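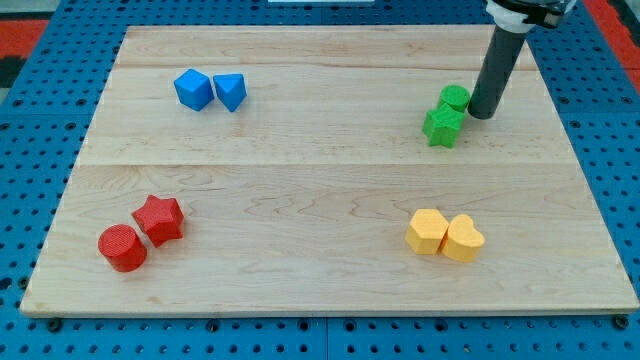 Figure 2. Eight coloured shape blocks in matching pairs, one pair near each corner of a pale maple board.

4.2 Sorting by colour or by shape: what the Provholm families did

I went into this part of the study fairly sure I knew what I'd find, which is always a bad sign! Most of the older writing on toddlers and sorting says colour wins early on and shape catches up later. Pairs matched by colour, like the ones in Figure 2, are what I'd have bet on from nearly every child.

We had 30 children at the Provholm playgroup, and each of them got a go at free sorting on two mornings (the second one in December, when half the room had colds and one boy would only play under the table). I didn't tell them what to do. I tipped the blocks out, said "can you put the friends together?" and then tried very hard to keep my mouth shut. Tuncay Tokgöz sat behind me and wrote down the first pairing each child made, before any grown-up had a chance to smile at it and spoil things.

Colour came first for 19 of them. So colour did win, but by much less than I'd expected. The rest were a real mixture. A few went for shape straight away, and several made pairs I couldn't explain at all until I asked. One girl told me her two were "both tired". I've left those answers in as a group of their own, though Tuncay would rather have dropped them, and we argued about it over a lot of tea.

Parents also filled in the Akgül play diary at home, and we got 86 usable pages back. These are messier (one had a shopping list on it) but I like them more than the playgroup sheets. Sorting turned up everywhere in them: socks, spoons, peas pushed to one side of the plate. The word "friends" kept coming back too, so I do wonder how much my own question shaped what the children did at home afterwards. I'd word it differently next time, perhaps "which ones go together?", and section 4.3 looks at what happened when the Staren group heard it put that way.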